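Search this list
Enter keywords

2024-01-05
From: Ilir Bošković
Subject: Re: open day, gripper station

Yatziri Trujillo wrote:
> Two questions before the Cuvton visit. Are guests going to
> operate the hand-held gripper themselves, or only watch? And
> does the marker tracking cope when a finger is turned away
> from the camera?

Operate, one at a time, after a short demonstration by Gumaro. The harness goes on first and gets adjusted at the shoulders. Please keep the straps out of the way of the forearms.

On tracking: each finger has a cube with markers on several faces, so a turned finger normally still gives us at least one usable face. The dropouts we logged in June were nearly all glare. Of 2,678 recorded grasps, 40 had to be discarded. I don't have the split by object yet; Duván is working on it.

Guests do the basic task only: close on the object, lift it clear of the table, hold, put it down.
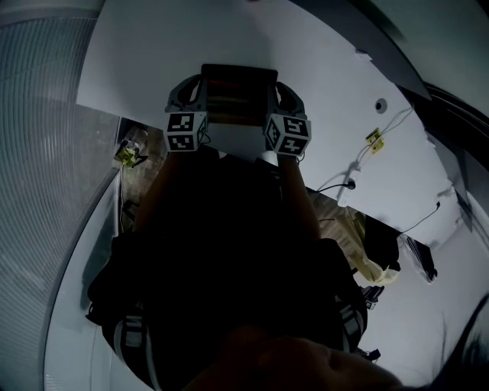
Hold time is 2 seconds, counted aloud. Longer holds tire the wrist and the grip starts to wander, which shows up in the finger spacing. Anyone who wants the numbers can have the Wunell log afterward, but I would not put it on the screen during the session.

Still open: whether Quintero wants a second station. I need an answer before I book room 735.

Ilir

List archive contact: Victor Odera
Copyright Gultura. All rights reserved. Back to top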